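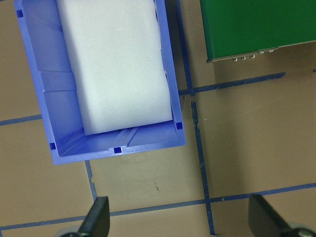

Blue storage bin, seen from the top

Home | Ask | Browse Topics | Sign In
We use cookies to keep you signed in. OK

Rear-ended on my scooter, adjuster wants a recorded statement?

Posted by Skurnora, 24 Feb 2020

Hi all, so I got bumped at a red light on Ashby, on my little scooter (117 miles on it, I'd barely had it a month!). The driver was nice and we swapped info. My wrist was sore but I figured I'd walk it off, and then the urgent care bill came to 300 and they want me back for another X-ray. Now her insurance company keeps calling. They want me to give a recorded statement and they've offered $3000 if I sign a release for everything, scooter and wrist together. Do I have to do the statement? And is it dumb to take the money? I could really use it. I'm in the US if that matters.

Prindness
Please don't sign yet! I had a car door open on me last July and took the first check, and then I needed physical therapy and paid for every bit of it myself. Once you sign a full release you're pretty much done. As far as I know you don't owe the OTHER driver's company a recorded statement. Your own insurer is different, your policy probably says you have to cooperate with them, so go read it. Lots of injury lawyers will talk to you for free the first time, so call a couple.
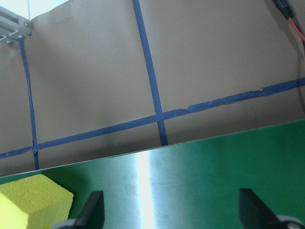 Blue tape on a tan background

oldmoped50
take the money, lawyers keep a third of it anyway

Sollov
Mostly agree with Prindness. I'd add, ask if they'll settle the scooter damage on its own and leave the wrist open until your doctor says you're finished. Mine did that without any fuss, but read the paper and make sure it says property damage only. Get the police report if there is one, keep your receipts, and look up the filing deadline for your state, they're not all the same. Hope the wrist is okay!

Print this page | E-mail to a friend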